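Search this thread
Search posts, people, tags

Nadège Rolland
Laying everything out before you build – a thread, because I have been asked about my "parts sheet" habit more times this April than in the whole year before

1/ I came to small assembly kits late in life and I ruined my first one completely. I tipped the bag out onto the rug, lost a peg under the sofa and spent the whole evening on my knees with a flashlight. So now everything goes on a sheet first, every single time, even when I'm in a hurry (especially then!).
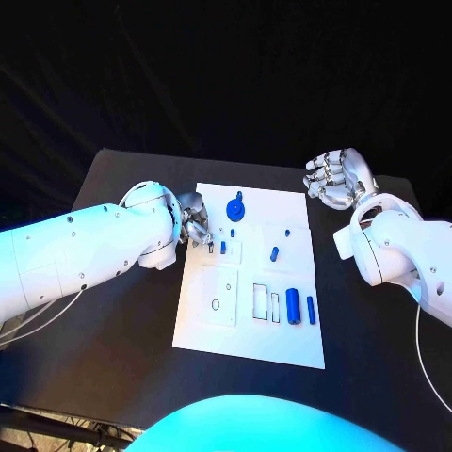
2/ White on a dark table is my favorite setup. Blue parts just sing on a white background, and the dark all around it tells your eye where the work stops. I used to build straight on a brown desk and it's amazing what you can lose in plain sight on a brown desk.

3/ You don't need anything fancy for the sheet. Mine is a stiff white board I bought from Cordero years ago, but a big piece of poster board will get you through a weekend. Stiff is nicer if you ever have to move the whole thing at suppertime – and you will have to move it at suppertime.

4/ I like a loose grid. I tried being strict once, with ruled pencil squares and little labels, and I spent so long ruling squares that I never got to the kit. Now I leave about a thumb's width between neighbors and call it good.

5/ Wheels and other big round parts go toward the far side for me, and the little pegs sit close to whatever they belong with. A peg on its own is the loneliest thing in the world and it will wander off if you let it.

6/ Pick up the tiny pieces with your fingertips, straight down and straight up. Dragging them across the board is how I once sent one into the heating vent. Knut Schmieder swears by tweezers, and he has built far more than I have, but I squeeze too hard and they ping across the room.

7/ My current project is a Bremell kit, the one with the wheels, and I'm on my third try at the hub. The instructions run to four pages and the good drawing is on the last one, so do yourself a favor and read it backwards.

8/ Anyway, clear the table, put the coffee somewhere else, and give yourself ten quiet minutes just for the laying out. It's become my favorite part of the evening. If you have a sheet of your own I would dearly love to see it!

Comments

Uriel Cuautle: Read it backwards!! I have that same kit and I never looked at page four. Going back in tonight.

Szabolcs Jakab: Does poster board curl on you? Mine did after a week near the window.

Nadège Rolland: It does, Szabolcs – I keep mine flat under the atlas between builds.

Knut Schmieder: Tweezers. I will not be moved on this.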